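Wrist camera only vs. wrist + overhead: does the second view really help for small objects?
Print this page | E-mail this thread | 13 replies | Share (2)

bonia_lab wrote:

Hello all. I continue from my post in June, where I asked about two-arm training on small household items. Now I have numbers. 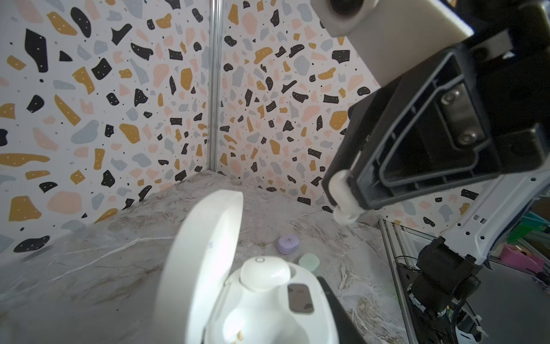
We trained the same policy two times, one time with the wrist views only and one time with the overhead view added. Everything else stayed equal: the same 50 demonstrations, the same training length, the same table. The task is to put one earbud into its open charging case and close the lid. With wrist views only we got success in 71 percent of trials. With overhead added it was 58. I expected the opposite, so I repeated the evaluation with a new random order and the difference stayed.

My explanation is that the overhead camera sees the earbud as a few white pixels on a marble pattern, and the policy learns to trust it too much in the last centimeters. I would be glad to hear other opinions.

Kinga Veres

Share | 2 comments hidden

brendham wrote:

Nice result, but I don't agree with the explanation. Fifty demonstrations is very little for an extra camera. You gave the network more input and no more data, of course it got worse. Try it with twice as many before you blame the marble.

bonia_lab wrote:

It is a fair point, and I can't exclude it. But if it was only the amount of data, I would expect failures everywhere. I went through the failed trials by hand and most of them are at the insertion. The approach looks the same in both versions.

Bellamy_K wrote:

What counts as success? If the lid closes but the earbud sits crooked, do you count it?

bonia_lab wrote:

No. The lid must close fully and stay closed when the arm moves away. Crooked is a failure. I should have written this in the first post, sorry.

prellevness wrote:

We saw something similar with screw caps. What helped us was to hide the overhead image at random during training — then the policy can't lean on it. It costs you one line of code. I would not remove the camera completely, you will miss it when the case starts outside of the wrist view.

brendham wrote:

Random hiding is a patch. More data first, please.

bonia_lab wrote:

I can do both, but not in the same week, the arms are shared. I will start with the random hiding on the old demonstrations, then record 50 more and run all versions again. Prellevness, which probability did you use for hiding?

E-mail this thread | Print this page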